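Sorting bricks by color: mixing wrist and fixed views in training

stenia_bench
Mar 9, 2018
Long post, sorry! I've been training a two-arm setup to sort toy bricks into bins by color, and I finally have a comparison worth arguing over. Same 200 demos both times. Policy A only gets the fixed view. Policy B gets the fixed view plus the wrist view. B sorts way better once there's a pile, and I think it's all down to the last couple of inches before the grasp.

Fixed view first, then wrist: 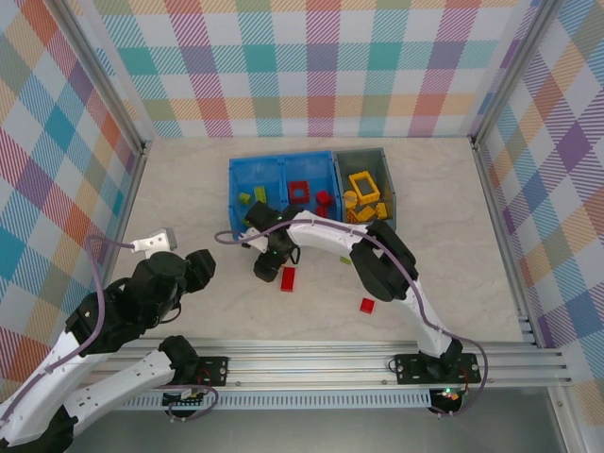
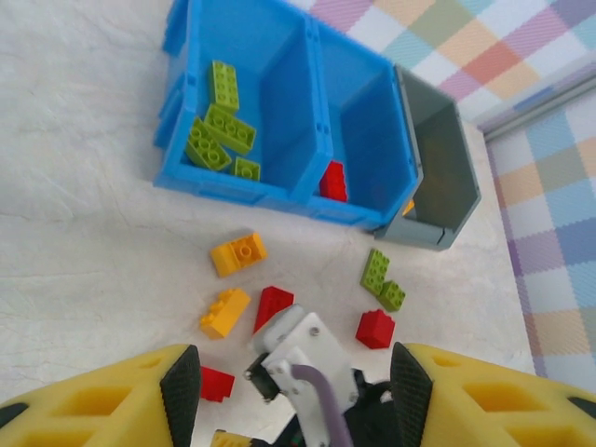

What I didn't expect is that B is slower. It kind of dithers over a brick before it commits, and I had to stretch my timeout to 29 seconds. Anyone else get that?

Grurna
Yep, same dithering on mine. I'd bet on your demos. If you hesitated while teleoperating, it learned to hesitate. Trim the pauses and retrain before you blame the extra view.

overgaard_k
Not buying the "last couple of inches" thing yet. B has more input AND a bigger network, right? Give A the same number of parameters and then we can talk.

stenia_bench
Fair, A is smaller. I can pad it out tonight. But the failures look so different! A closes its fingers next to the brick, and B mostly fails by picking the wrong bin.

overgaard_k
Wrong bin could be the wrist view losing the bins when it's down close. Still want the matched run though.

Starden
We went from 200 demos to 3,000 last September and the gap between views pretty much closed. So maybe it's a small data effect?

Grurna
3,000 demos of bricks, my back hurts just reading that. Most of us are never getting there, so a small data effect is still a useful effect imo.

stenia_bench
Ok, matched run is going now, with the pauses trimmed in a separate copy so I don't change two things at once. Will post both.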